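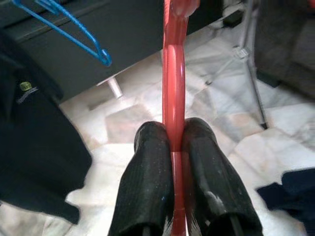
최종 수정: 11월, 오후 2시 14분

보도자료

트루스탈레티, 의류 정리 작업용 로봇 그리퍼 구매 계획 발표
옷걸이 작업부터 단계적으로 도입, 예산은 두 회계 기간으로 나누어 집행

의류 보관 및 대여 서비스 회사 트루스탈레티(Trustaletti)는 의류 정리 작업에 사용할 로봇 그리퍼와 관련 장비의 구매 계획을 확정하였습니다. 계획에는 장비 구입비, 설치비, 직원 교육비, 소모품 교체비가 포함됩니다. 장비 공급은 피르노브(Firnov)가 맡고, 설치와 정기 점검은 멀카히(Mulcahy)가 맡습니다.

트루스탈레티의 작업장에서는 매일 많은 옷이 옷걸이에 걸리고, 다시 내려지고, 다른 자리로 옮겨집니다. 지금까지 이 일은 모두 사람의 손으로 하였습니다. 같은 동작이 오래 계속되기 때문에 어깨와 손목이 피곤하다는 의견이 직원들에게서 자주 나왔습니다. 회사는 이 의견을 받아 자동화 가능한 작업을 조사하였고, 옷걸이를 집어서 옮기는 작업을 첫 번째 대상으로 정하였습니다.

옷걸이는 단순한 물건으로 보이지만 로봇에게는 쉬운 물건이 아닙니다. 플라스틱 옷걸이는 표면이 미끄럽고 광택이 있으며, 철사에 플라스틱을 입힌 옷걸이는 매우 가늘어서 카메라로 위치를 찾기가 어렵습니다. 검은 그리퍼 손가락 두 개가 빨간 플라스틱 옷걸이를 양쪽에서 잡는 동작은 이번 사업에서 가장 기본이 되는 동작입니다. 주변에 파란 철사 옷걸이나 검은 옷이 함께 있는 환경도 실제 작업장에서 흔히 만날 수 있는 조건으로 보고, 검토 항목에 넣었습니다.

이번 계획은 사내 사업명 스키스타메오(Skistameo)로 진행됩니다. 첫 단계에서 그리퍼가 달린 로봇 2대를 구매합니다. 이 장비는 의류 정리 구역에 설치되고, 14주 동안 직원과 같은 시간에 운영됩니다. 이 기간의 기록을 검토한 다음에 추가 구매 여부를 결정합니다. 첫 단계의 결과가 기준에 맞지 않으면 추가 구매 예산은 집행하지 않고 다음 회계 기간으로 넘깁니다.

구매 담당 책임자 로신 툴리(Róisín Tully)는 다음과 같이 말하였습니다.

“저희는 처음에 로봇의 가격만 비교하였습니다. 그런데 견적서를 자세히 읽어 보니 본체 가격보다 그 뒤에 계속 들어가는 비용이 더 중요하다는 것을 알게 되었습니다. 손가락 표면의 덮개는 사용하면 닳는 부품이고, 먼지가 붙으면 닦아야 합니다. 카메라의 렌즈도 정기적으로 관리해야 합니다. 그래서 이번 예산에는 소모품 항목을 따로 만들었습니다.”

트루스탈레티는 공급사를 선정하기 위하여 23개의 평가 항목을 사용하였습니다. 주요 항목은 아래와 같습니다.

- 얇은 물건과 미끄러운 물건을 잡는 능력
- 손목 카메라의 설치 방식과 교체의 편리함
- 반사가 강한 바닥에서의 물체 인식
- 어두운색 옷과 어두운색 가구가 겹쳐 있을 때의 구별
- 부품의 납품 기간과 보증 조건
- 직원 교육에 필요한 시간

이 중에서 바닥 반사 항목은 현장 직원의 제안으로 추가되었습니다. 광택이 있는 대리석 타일은 조명을 강하게 반사하여 영상에 밝은 부분을 만듭니다. 회사는 바닥 전체를 바꾸는 방법도 검토하였으나, 비용이 장비 구입비에 비하여 너무 크다고 판단하였습니다. 대신 조명의 각도를 조절하는 비용을 설치비에 포함하였습니다.

바닥에 놓인 천, 스탠드의 다리, 낮은 가구와 같은 물건도 설치 계획에서 함께 다룹니다. 멀카히는 장비를 설치하기 전에 작업 구역을 방문하여 로봇 팔이 움직이는 범위를 바닥에 표시하고, 옮겨야 하는 물건의 목록을 만들 예정입니다. 이 방문의 비용은 설치 계약에 포함되어 있으며 별도로 청구되지 않습니다.

운영 책임자 노린 도허티(Noreen Doherty)는 인력 계획에 대하여 설명하였습니다.

“이번 구매로 줄어드는 일자리는 없습니다. 옷걸이 작업을 하던 직원은 옷의 상태를 확인하는 일과 수선이 필요한 옷을 고르는 일을 더 많이 하게 됩니다. 교육은 근무 시간 안에 하고, 교육 시간의 급여도 사업 예산에 넣었습니다. 새 장비를 사는 회사에서 이 부분을 잊는 경우가 있다고 들었기 때문에, 저희는 처음부터 숫자로 적어 두었습니다.”

예산은 두 번으로 나누어 집행됩니다. 첫 번째 집행분은 장비 구입, 설치, 교육에 사용되고, 두 번째 집행분은 소모품과 점검, 그리고 조건이 맞을 경우의 추가 장비에 사용됩니다. 구매와 임대를 비교한 결과, 회사는 로봇 본체를 구매하고 교체가 잦은 손가락 부품은 정기 공급 계약으로 받기로 하였습니다.

비슷한 장비의 도입을 준비하는 의류 관련 업체는 평가 항목표의 사본을 트루스탈레티 구매팀에 신청할 수 있습니다. 항목표는 한국어와 영어로 제공되며, 가격 정보는 포함되지 않습니다.

회사 소개
트루스탈레티는 개인 및 기업 고객의 의류를 보관, 관리, 대여하는 회사입니다. 계절 의류 보관과 단체복 관리를 주요 사업으로 하고 있습니다.

보도 관련 문의
트루스탈레티 구매팀, 로신 툴리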